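Galería: manipulación de objetos transparentes y reflectantes sobre mesa compartida

Proyecto Gernemska – Laboratorio de Manipulación Robótica
Publicado el 2 de septiembre de 2024

El proyecto Gernemska estudia cómo un brazo robótico puede aprender tareas de mesa a partir de un número reducido de demostraciones humanas. La línea de trabajo que se recoge en esta galería, denominada Porov, se ocupa de los objetos que suelen dar problemas a los sensores de profundidad: vidrio transparente, vidrio oscuro y metal con acabado reflectante. La coordinación científica corresponde a Zuzana Baláž.

El método parte de demostraciones teleoperadas, grabadas por un operador del equipo. Sobre ese material se entrena una política de control que recibe únicamente imágenes en color y la posición de las articulaciones; la información de profundidad se reserva para la evaluación posterior. En la campaña actual se han definido 14 tareas y se han registrado 53 demostraciones por cada una de ellas. La disposición de los objetos se modifica entre una demostración y la siguiente, de manera que la política no pueda apoyarse en posiciones memorizadas.

Las condiciones de partida incluyen vasos tumbados, una postura en la que el contorno del vidrio apenas se distingue del tablero. El módulo de percepción Pinon estima dicho contorno a partir de los brillos y de las variaciones de color del fondo.

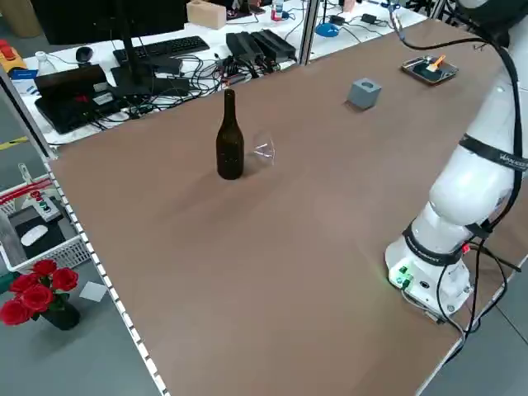

Botella de vidrio oscuro y vaso transparente tumbado sobre el tablero. Más atrás, el bloque gris con orificio circular y la bandeja metálica.

La segunda parte del estudio aborda el trabajo con dos brazos en una misma mesa. Cada brazo ejecuta su propia política y un planificador común, Boiko, supervisa las trayectorias y detiene uno de ellos cuando la distancia prevista entre ambos cae por debajo del margen fijado. El planificador no interviene en el agarre – esa decisión queda siempre en manos de la política aprendida. En los ensayos preliminares se efectuaron 29 ejecuciones con ambos brazos activos, y el planificador ordenó una parada en dos de ellas. Las dos paradas se produjeron durante la aproximación a la bandeja.
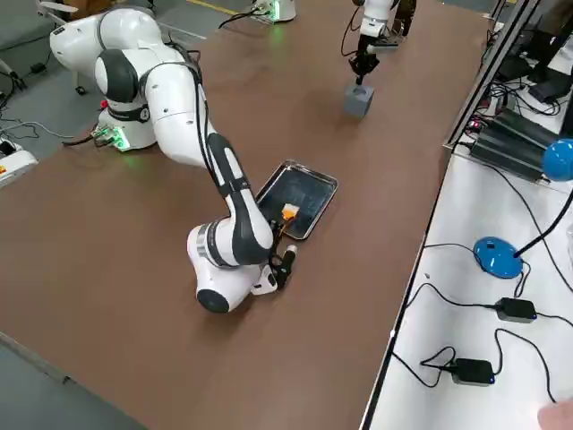

Los dos brazos sobre la mesa común. En primer término, la pinza de dos dedos junto a la bandeja metálica; al fondo, el segundo brazo sujeta el bloque gris por encima del tablero.

Los resultados completos, con el desglose por tarea y por tipo de material, se presentarán en octubre en el informe técnico del proyecto. Las solicitudes de acceso a los datos pueden dirigirse a la secretaría del laboratorio, indicando la institución de procedencia y el uso previsto.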